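Allthorpe council to meter hot water separately in shared kitchens
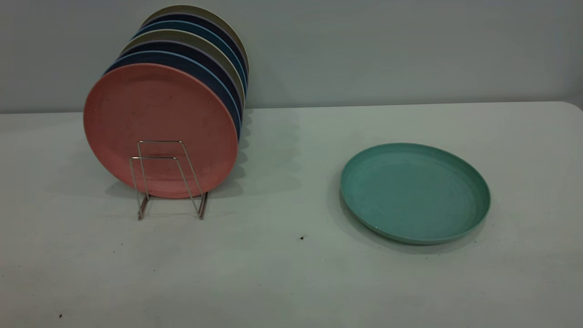
Allthorpe will fit separate hot water meters in 15 council-owned buildings with shared kitchens, starting in March. The work covers community halls, two sheltered housing blocks and the staff canteen at the Gronen Road depot.

Water use in the buildings is now recorded at a single incoming meter. That figure includes toilets, outdoor taps and heating top-up, and it gives no indication of how much water is heated or where it is drawn. Under the new arrangement a meter will be placed on the cold feed to each water heater, with a temperature sensor on the outlet pipe. Readings will be logged every 5 minutes and sent to the council's energy office overnight.

The contract has gone to Cukar, a building services firm that already maintains boilers at several of the sites. It covers supply, fitting and the first year of calibration checks. Each installation is expected to take less than a day, during which hot water will be shut off between 9 a.m. and 3 p.m. Cold water will stay on at all sites except the Nanayakkara Hall, where the two supplies share an isolating valve that is due for replacement.

Marek Koubek, the council's energy engineer, said the main purpose was to find heaters that are too large for the load they serve. "A storage heater loses heat all night whether anyone draws from it or not," he said. "We have tanks sized for catering in buildings where the kitchen is used for tea and a few plates."

A trial at the Nanayakkara Hall last year recorded standing losses equal to 31 percent of the energy supplied to the heater. The hall's tank was fitted when school lunches were cooked on site and has not been changed. Koubek said a smaller point-of-use unit would probably be adequate there, although the stored water temperature would have to be reviewed before any change – the present setting is part of the building's legionella control plan.

The council has not set a savings target. A report to the energy office will list each heater by age, capacity and measured daily draw, and replacements will be considered in the following budget year. Heaters that already have working timers will be left as they are until then.

Groups that rent the halls will not be billed from the new readings, and hourly rates are unchanged. Shutoff times will be posted at each entrance one week before work begins. Questions about access can be sent to the energy office on extension 451.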